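Friday, evening

I stayed at the table until the light in the corridor went off by itself. The whole day was the book task. I changed the segmenter again, the small program that cuts a long recording into pieces: approach, grasp, lift, place. Until now it looked only at the width of the jaws, and a wide open jaw over bare wood was always called "approach", even when the hand was only resting.

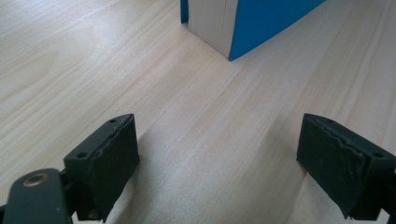
What I changed

The segmenter now reads also the speed of the wrist, smoothed over 18 samples. Tiina Nurmi thinks 18 is too much and I will lose the short regrasps. Maybe she is right. I tried it with 6 and the labels became nervous, jumping between grasp and lift many times, so I went back.

The second trouble is contact. When the jaws are on a thick book, the width does not go to one clean number. The pages give way a little, and my threshold was made for hard boxes.
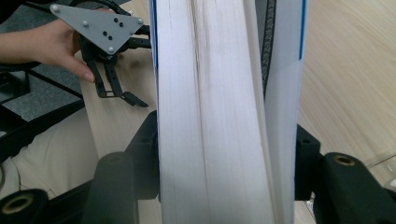

I wrote a rule that waits until the width is stable and only then says "closed". It is not elegant, but in replay it found all the grasps in the morning files except five. Those five I have to look at by eye on Monday.

Ruben Van Wijk asked if the planner should treat an open book as the same object as a closed one. I had no good answer. The pose tracker wants a box with fixed sides, and when a page stands up, the box grows and the planner believes there is an obstacle.

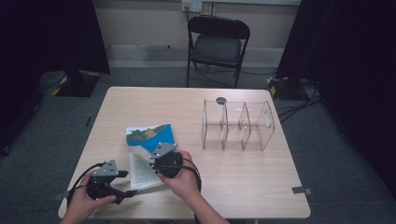
For now I freeze the box at the size it had before the first touch. Minttu Laitinen calls this cheating - she said it kindly - and she wants a real model of the pages in the next version of Maltard.

The placing part I like more. The goal is a slot in the clear stand, and the depth data on clear plastic is full of holes, so I take the position of the stand from the calibration file and trust it.
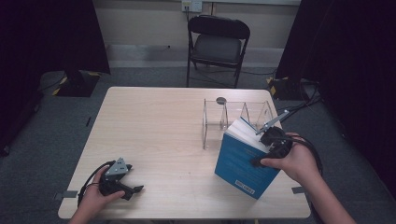
Episode 2469 is the one I want to show to Cristóvão Vilela. The predicted path and the path of the hand are close until the book begins to lean, and there the prediction turns too early. I think it is a delay in the time stamps, left against right. I must ask Kauko Lahtinen where the clock correction is done now.

Pushed everything to my branch, tests are running. I forgot to eat my bread.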